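Hard water, vinegar and a kettle log

3 April 2023

I moved to Punlow in August and the kettle had a white crust on the bottom before the boxes were unpacked. I have been keeping notes on it ever since. What follows is a cleaned-up version of those notes, covering the water, the scale, the laundry and the one piece of equipment I would buy again.
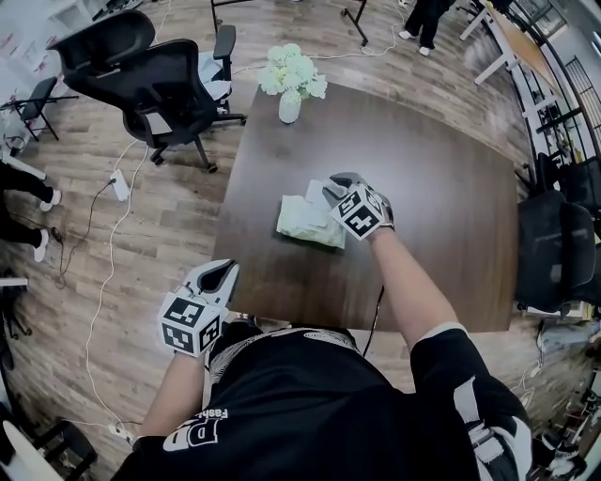 Hardness is a measure of dissolved calcium and magnesium, usually reported as the equivalent amount of calcium carbonate. The supply in Punlow comes out of limestone, so it carries a lot of both. Heating the water drives off carbon dioxide, which shifts the balance and lets calcium carbonate drop out as a solid. The hottest surfaces get it first. In my apartment that means the kettle, the heating element in the washer and the shower head, in that order of severity.

I tested the tap with drop kits. The kit works by adding drops to a sample until the color changes from red to blue, then multiplying. The end point is not sharp. There is a purple stage where you can talk yourself into stopping early, and I did that the first time. Hold the vial against white paper and keep going until another drop makes no difference. Cold tap and hot tap came out the same for me, which told me the building has no softener on the hot side, contrary to the lease.

Descaling the kettle is plain acid chemistry. White vinegar works. Citric acid powder works faster and doesn't smell. My procedure:

Fill to just above the scale line, add 2 tablespoons of citric acid, heat to a simmer and switch off. Leave it for 40 minutes. Pour out, rinse 3 times, boil one full kettle of plain water and discard that too.

Don't boil citric acid hard for a long stretch. With enough calcium in the water it can form calcium citrate, which is less soluble hot than cold and leaves a dull film that is more annoying than the scale was. I made that film in October and it took two rounds of cold acid to clear.

The shower head is easier. Unscrew it, leave it in a bowl of the same solution overnight, and push the nozzles through with a toothpick. The rubber ones you can rub with a thumb. If the head won't unscrew, tie a bag of solution around it.

Laundry took longer to sort out. The symptoms were stiff towels, gray whites and a faint sour smell in anything thick. Soap reacts with calcium to make scum. Modern detergents mostly avoid that, but hardness still ties up part of the dose, so whatever is left has less to work with. The label on my detergent, a Mundusano powder from the store on the corner, gives separate doses for soft, medium and hard water. I had been using the soft dose out of habit from my last place. Going up to the hard dose fixed most of it.

The rest was fabric softener. It coats the fibers, and on towels the coating builds up until they stop absorbing. I stripped mine with one hot wash, full dose, no softener, and an extra rinse. The dish towels recovered after one pass. The bath towels needed a second – they are thicker and had more years of it in them. I now skip softener completely and shake each towel hard before hanging it, which does more for the stiffness than I expected.

On equipment: I looked at the under-sink softener made by Gullatach and decided against it. It needs salt, a drain connection and a landlord who answers email. I bought a Nigatu filter pitcher for the kettle instead. The cartridge uses ion exchange resin, and by my drop tests it cut the hardness by around half when new. The effect tapers off before the indicator says to change the cartridge. I go by the drop test and ignore the indicator.

Since the pitcher came in, I descale every second month. Before it, the interval was two weeks. Tea tastes better too, with no skin on the surface, though I did not test that blind.

Still open: the washer. I ran an empty hot cycle with citric acid and got a fair amount of grit out of the filter trap, but I have no way to inspect the element without taking off the back panel. The manual warns against acids near the door seal and gives no reason. I will probably do one more cycle at a lower dose and check the trap again.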